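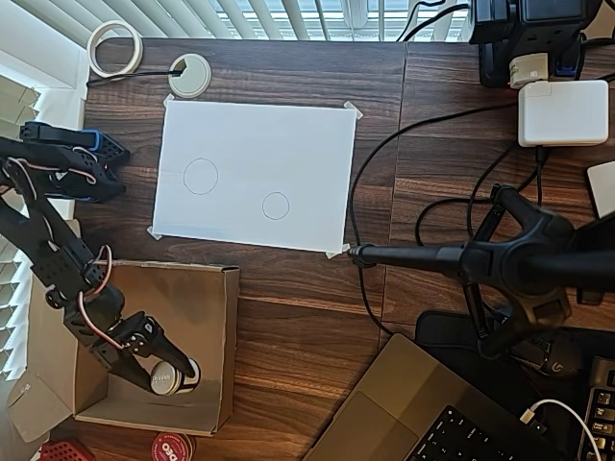
Una compañera de la lista pregunta si en octubre vale la pena alojarse en Fontes o si es mejor quedarse en Billora y subir al lago solo de día. Copio su mensaje y contesto debajo.

> Vamos cuatro adultos, sin coche. Nos han dicho que en la orilla norte del Radus casi todo cierra al acabar el verano y que los barcos dejan de salir. En Billora hay más hoteles, pero no sé cuánto se tarda. También nos interesa el baño termal, si sigue abierto.

Estuvimos el año pasado por esas fechas y dormimos en Fontes. Cierran los dos hoteles grandes del paseo, pero las pensiones de detrás de la iglesia siguen abiertas. Pagamos 43 euros por persona con desayuno, en habitación doble con vistas al patio -- las que dan al lago cuestan bastante más.

Desde Billora son 18 kilómetros. El autobús 271 tarda 47 minutos porque entra en todos los pueblos de la orilla. El último de vuelta sale antes de cenar, así que quien duerma en Billora tiene que cenar allí.
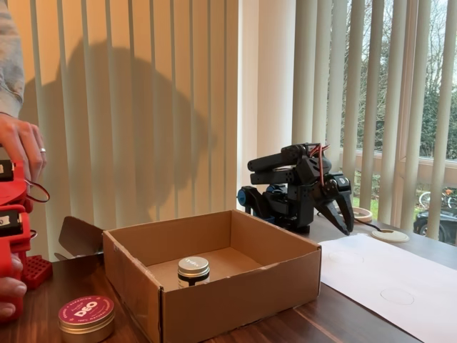
En cuanto a los barcos, Rosex mantiene en octubre una salida por la mañana y otra a primera hora de la tarde, con parada en el embarcadero del castillo. Si hay viento las suspenden y lo avisan en un cartel de la taquilla; en la web no ponían nada. El billete se compra a bordo.

El baño termal abría por las tardes. Piden gorro y lo venden en la entrada, aunque es mejor llevarlo.

Para cenar en Fontes quedaban tres sitios. El del puerto viejo tiene buen pescado y cierra la cocina a las nueve, sin excepciones. Conviene reservar, también fuera de temporada.

Con cuatro personas y sin coche, yo dormiría en Fontes. Si alguien tiene el horario de este otoño del 271, que lo mande a la lista, por favor. El mío es del año pasado.

Un saludo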